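Prodau says 624 hours of table work will teach robots to tidy up. Buyers may want to see the tidying first

Plisutow, 10 August 2025

Prodau, the Plisutow company that pays people to do small household jobs with a camera at head height, said it has finished the first collection in a series it plans to sell to robot makers. The set comes to 624 hours of footage. It covers 153 short tasks, nearly all of them done sitting or standing at a table: putting things into boxes, taking them out, closing lids, stacking, sorting, folding.

The company's announcement calls it "the groundwork for machines that are useful at home." That is a large claim to hang on a set of recordings, and the announcement offers little to support it. There is no robot in the release that has learned anything from the material. There is a customer, Clusix, which builds two-armed machines for packing rooms and has agreed to train a control program on the footage. Clusix has not said what it is paying or when it expects to have results.

The method is simple enough. A person gets a task card, lays out the objects, does the job with both hands and starts over. The footage is then cut into clips, and each clip gets a line of text saying what the hands are doing. A learning program is given the clips and the lines together, in the hope that it will pick up how a grasp starts, how one hand steadies something while the other works, and when to let go.

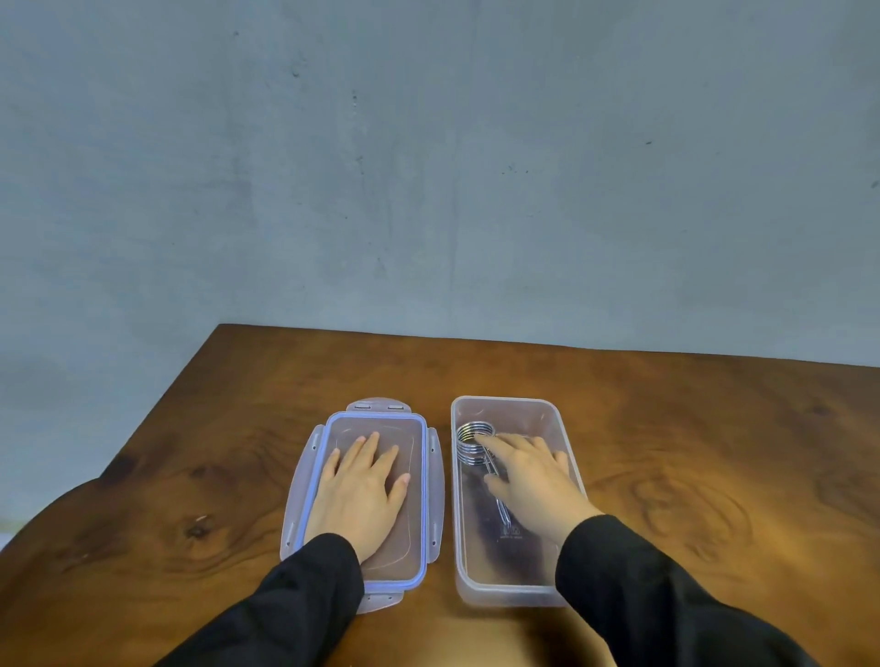 Botond Vincze, who runs collection at Prodau, said in a phone interview that dull objects are the point. "Everybody has film of somebody making coffee," he said. "Very few people have the same container handled again and again by people who each do it a little differently." He said 163 people had recorded for the set and that no one was asked to work fast.

Asked how different those people's tables were from one another, Vincze was less expansive. Most sessions took place in and near Plisutow. Contributors used their own rooms, but the objects came from kits that Prodau mailed out, and the kits were largely the same. A program raised on them may get very good at the kits. Whether it can cope with a drawer full of someone else's odds and ends is a separate matter, and one the company has yet to test.

Kinga Hegedűs thinks it should have been tested before the press release went out. She reviews training data for a living, and Prodau hired her in December to look over a portion of the clips before labeling began. She was given 186 of them. Her notes, which she shared with the company's permission, are polite and fairly damning.

Her main complaint is about the labels. A clip of someone reaching into a container might be marked "place" or "pick up" depending on who wrote the line, and in many of the clips she saw, the hands stayed still long enough at the start or the end that either word could be defended. "You stop on one moment and you can't tell me which it is," she said. "The label has to come from the motion, and the cut has to leave enough motion in. Some of these cuts don't."

She also found that object names wandered. The same piece of hardware went by three names in one batch, and one of those was plainly a guess. A person reading the labels would shrug and move on. A program that learns from them has no reason to suppose the three names mean one thing.

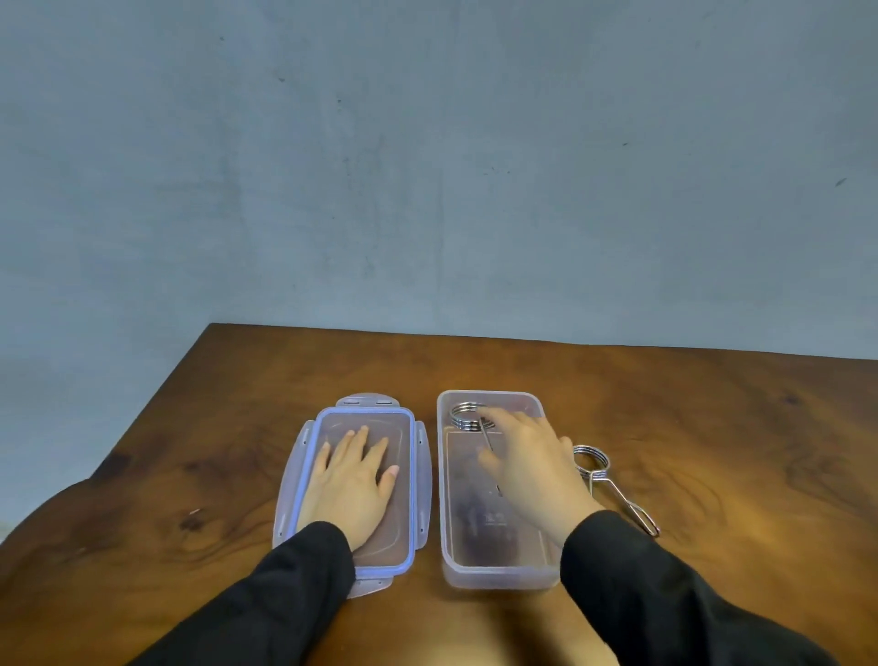

A container and its lid with two coiled metal pieces, one in the container and one on the table.

Vincze said the labels were redone after her report and that the final set uses a fixed list of names. Hegedűs said she had been told the same and had not been asked to look again.

There is the matter of touch, too. A camera near the eyes records where the hands go. It has no record of how hard a palm presses on a lid or how much a spring pushes back against the fingers. Clusix's machines have pressure sensors in their grippers, and the company will need to fill those numbers in from somewhere. A spokesperson said engineers would "bridge the gap" with sessions on the machines themselves, and would not say how many sessions that might take. If the answer is a great many, the case for buying hundreds of hours of human footage starts to look thin.

Prodau's answer is that cheap footage gets a program most of the way and that expensive robot time finishes the job. Other companies say much the same. It may well be right. The trouble is that "most of the way" has no figure attached to it in anything Prodau has published, and Vincze declined to supply one. He said Clusix would release a comparison of a program trained with the set and one trained without it, once both had been run on the same table tasks. He gave no date.

Contributors were paid by the accepted clip. Two who spoke on condition that their names be left out said the work was easy and tedious, and that the rules on what counted as accepted changed twice while they were doing it. One had a batch turned down because her sleeves were rolled up in half the clips. The other said he had started dreaming about lids. Vincze confirmed that the rules had been revised and said people whose clips were turned down under an older version had been paid for them.

A second collection, named Bíró, is planned. It is supposed to move past single-table tasks into cupboards and shelves, with contributors using whatever they already own. That would meet one of the objections above. Hegedűs said she would be glad to review it, provided she sees the clips after the labels are written and gets to choose which ones.

Prodau said the terms of any further review were still being discussed. The first set is available to license now, and the price is given only on request.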